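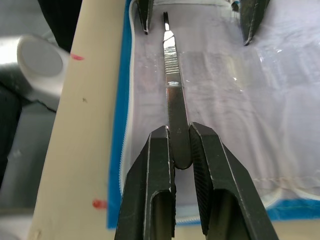
Home Contents Glossary Next chapter

Chapter 10: Who Counts as Knowing?

The village of Kurkolano had a fishing lake, and then it had a fishing lake with a consultancy attached. Trerkach, the firm in question, sent two biologists with good boots and a net of approved mesh. They tagged 484 perch, went home, and wrote that stocks were healthy.

The people who fished there had been saying since December that the perch had moved to the north end and were thin. This went into the report as an appendix, under "Anecdotes".

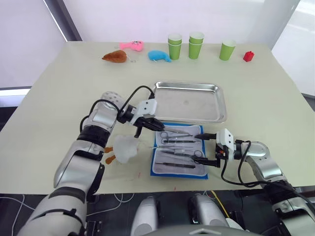

Both sides were describing the same lake. The biologists had a sound method and one week. The fishers had four generations of mornings and no method anyone would print. A degree in environmental studies ought to leave you able to read both without sneering at either, which is harder than it sounds by Thursday afternoon.

We return to the lake, and to the Pruris dam above it, in section 10.2. 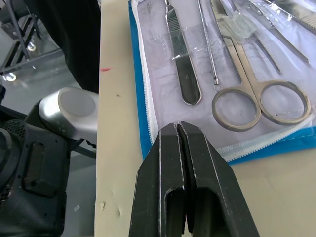
What is local knowledge? What people learn about a place by living and working in it, usually passed on by talk and practice.

Shares 20 | Comments 3

Tobiloba Ajayi
Set this for my first years. They all sided with the perch.

jaunzems_reader
Is the appendix online anywhere?

marsh410
Page 2 of the reading list is missing again.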